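Workshop notebook – cable labeling, bench 2
Thu 5 March

Picked up the labeling job again this morning. Where it stood from February: Velport drawings printed and marked up, wire lengths agreed with Ilango, no labels on anything. The new label stock from Foleck was on the shelf with the packing slip still taped to it, so I started with that.

The drawing list calls for 209 labels, counting both ends of each wire. I checked it against the terminal schedule before starting and found two wires with the same number on sheet 4. Mahlet says the second one is a leftover from the older Aler panel and should be dropped. Crossed it out in red on the shop copy. Somebody needs to change the master as well or it will come back on the next print.

Bench top is the pale wood one. I like it for small wire because dropped strands show up, except for the white stuff, and even that is easy enough if the light is from the side. White strip was laid out flat on it first. 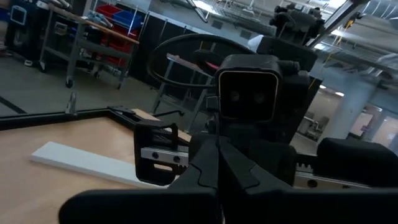 Bench 2. White strip on the table top.

Notes on strip, so we stop having the same talk every time:

Plain plastic strip and label strip should not share a drawer. They are both long and white, and from the far side of the room I have picked up the wrong one twice. Afaf suggested keeping the plain plastic with the duct covers, which is fine by me. I wrote PLAIN on the drawer front with a marker.

Label strips stay whole until the wire is in hand. Last time we cut a full run ahead and put the pieces in a cup, and Reda spent most of an afternoon sorting them back into order. Cut one, fit one, tick the sheet.

Don't fold the strip to make it fit the tray. It keeps the crease and the labels either side of the crease sit crooked on the sleeve.

Tape: red and yellow are for temporary marks only. Red for a wire that still has to be checked, yellow for one that is waiting on a length. If there is tape on a wire at handover, the wire isn't finished. Nisreen asked if we could add a third color for "ask Ilango". I'd rather write the question on the sheet.

Wire stock: opened a 500 ft spool of the blue. Green is getting low and I have put it on the order list with 100 ft of the white. Tannous quoted on both last month, the quote number is 666 and it's clipped inside the cover of the order book. Check it is still good before calling.

Layout on the bench, as used today. Tape toward the upper left, label strip on a slant to the left of the middle, colored wires fanned out on the right so each one can be picked up without dragging the rest along. The thin black cable is separate and not part of the count – leave it by the label strip. 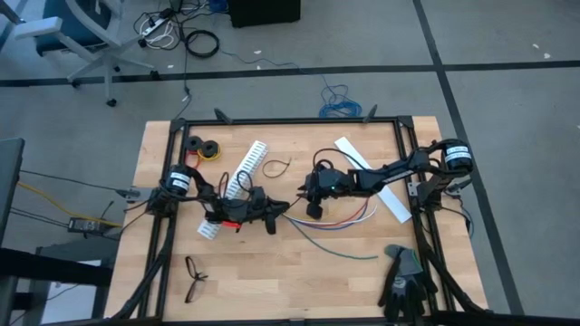

Still to do

– Correct the duplicate wire number on the master (Mahlet has the file).
– Check the print on the smallest labels under the magnifier. The 3s and 8s looked close to me on the test piece.
– Find the good flush cutters. The pair in the bench drawer leaves a point on the end of the strip.
– Ask Reda if the Velport people want labels reading toward the terminal or away from it. The drawing shows one way on sheet 2 and the other way on sheet 5, and I don't want to do them over.
– Scrap bin for copper is full, needs to go down.

Ilango wants to go over the first finished bundle before we do the rest. I told him I'd leave it on the bench with the tick sheet under it.

Recent entries
Foleck label stock, first test print
Aler panel: what we kept and what we scrapped
Crimp pull tests, small ferrules
Drawer list for bench 2 (updated)
Velport drawings, questions for Ilango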